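Home | Products | News | Stockists | Contact

Last updated: May

Press release
By Shirley Carrier, Kukholm

Kukholm adds a pink wooden dustpan to its tabletop cleaning range

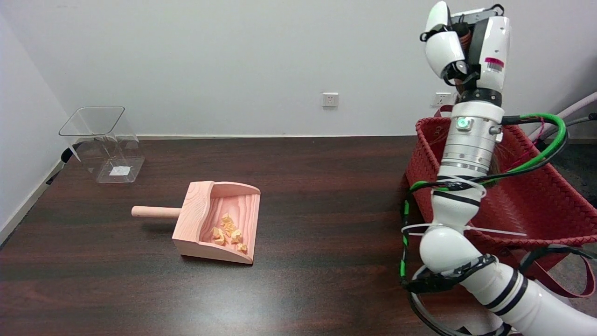 DUNLEAVY – Kukholm, the maker of small wooden household goods, is adding a dustpan to its tabletop range this May. The new pan is called the Stindstead. It is meant for crumbs, paper bits and other small dry messes on tables, counters and desks, and it will be sold through the company's own shop in Dunleavy and through independent housewares stores.

The Stindstead is made of wood and finished in pink, with the grain left showing. It has a flat floor, two curved sides that get higher toward the back, and a taller wall behind. The round handle comes straight out of the back wall and has a rounded tip.

Kukholm has sold table brushes for years, and store owners have often asked for a pan to go with them. Customers were buying the brush and then using a plate, a folded newspaper or a full-size floor dustpan to catch what they swept up. The company began work on a smaller pan last fall.

"People eat at the same table where they pay bills and do homework," said Delphine Hutchins, who heads product design at Kukholm. "They want to clear it off between one thing and the next. A floor dustpan has been on the floor, and a lot of people don't want it up where they eat."

Early versions had straight sides of equal height. Hutchins said testers found that light pieces such as chip crumbs slid out when they carried the pan to the trash. The higher back wall was added in the second round, and the curve of the sides was settled after that.

The pan was tried out in 34 homes in and near Dunleavy. Each household kept one for a month and filled in a short form at the end. Most of the comments were about the handle, which was too thin in the first batch for people with larger hands or stiff fingers. It was made thicker before the final version was approved. A few households asked for a hole in the handle so the pan could be hung up. Kukholm decided against a hole for this model and may offer a separate hook later.

Color was also put to the testers. The company had planned to sell the pan in plain wood only, to match its brushes. Pink was included in the trial as a second choice and was picked by more households than the plain one. Kukholm will start with pink and bring out the plain version when stocks of wood allow.

"I would have bet on plain," said Desmond Oyelaran, sales manager. "But the stores liked the pink too. On a dark table it is easy to find, and that came up on the forms more than once."

The first production run is 188 pans. Of these, 100 have been set aside for stores that already carry the company's brushes, and the rest will go to the Dunleavy shop. Orders from stores are limited to one case until the second run is ready. Kukholm has not set a date for that run.

Finishing and packing are being handled by Corport, which has done the same work on the brush line. Each pan is packed in a plain cardboard sleeve with a care card. No plastic wrap is used.

"It is a simple shape but the inside curve takes time to sand," said Lyle Pruitt, production lead at Corport. "We do that part by hand. The floor has to be smooth all the way to the front lip or the crumbs catch."

Care instructions are short. Empty the pan after use and wipe it with a dry or slightly damp cloth. Do not soak it or put it in a dishwasher. It should not be used for hot ash, broken glass or wet spills. If the front lip becomes rough, it can be rubbed lightly with fine sandpaper.

The Stindstead comes with a 2-year guarantee against splitting and loose handles. Normal wear to the color is not covered. Pans can be returned to the store where they were bought or to the Dunleavy shop, with a receipt.

The matching brush is sold separately. Customers who already own a Kukholm table brush can use it with the new pan.

About Kukholm
Kukholm designs wooden goods for the kitchen and table, including brushes, trivets and bread boards. Its shop and design room are in Dunleavy.

Press and store inquiries
Thaddeus Benavides, Kukholm press office, Dunleavy
Sample pans for review can be requested through the Contact page. Please include the name of your publication or store and a mailing address.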